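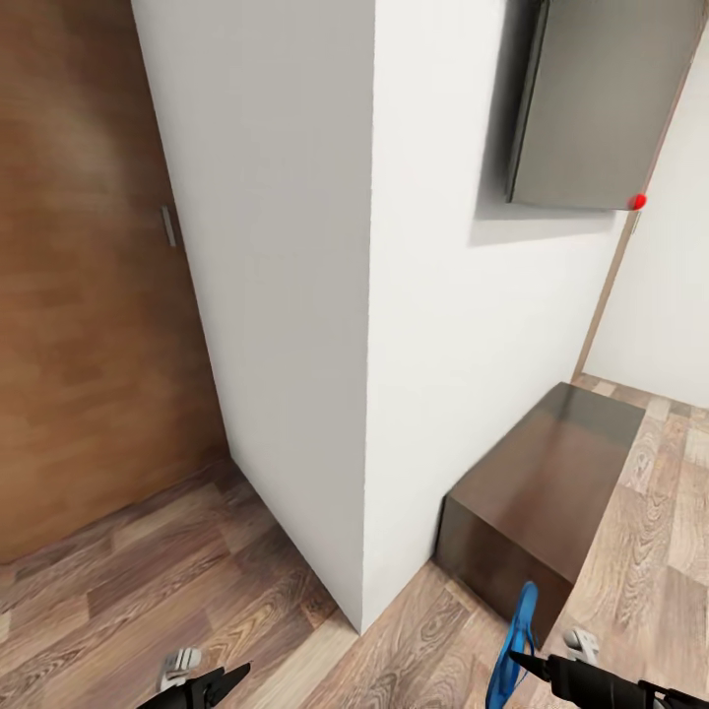 Emalance is opening its doors to anyone who has ever shut a bedroom door at night and still heard the dishwasher! The Quiet Rooms program, which starts taking sign-ups on 2026-06-02, lends free sound-testing kits to households and shows people how to use them. Interior doors get a lot of the attention, from tall brown wooden ones with a slim metal handle to the plain painted kind, and so does the strip where the door comes down to the floor. Sound loves a gap, and a door bottom is often the first place to check.

The program grew out of a trial in April, when 143 households borrowed a kit and sent back over 3,000 readings. We were thrilled with the response. People tested nurseries, music rooms, home offices and one very noisy laundry closet, and many wrote long notes in the margins of the forms (we read them all, and several changed the way the new instructions are written).

Each kit holds a small speaker, a sound meter made by Geltarus, a roll of foam tape and a printed guide. You play a steady tone on one side of the door, take a reading on the other, tape the gaps and measure again. The whole thing takes an evening, and kids tend to enjoy the tone part more than their parents do.

There are 66 kits ready to go out in the first round, and each loan lasts two weeks. Readings can be entered online through Bumix, where borrowers can compare their rooms with others of the same size. The guide was put together with Hafþórsson, a small acoustics studio that also ran the April trial with us.

Sign-up is open to renters and owners alike. Kits can be picked up at the Emalance front desk or sent by mail, with return postage included.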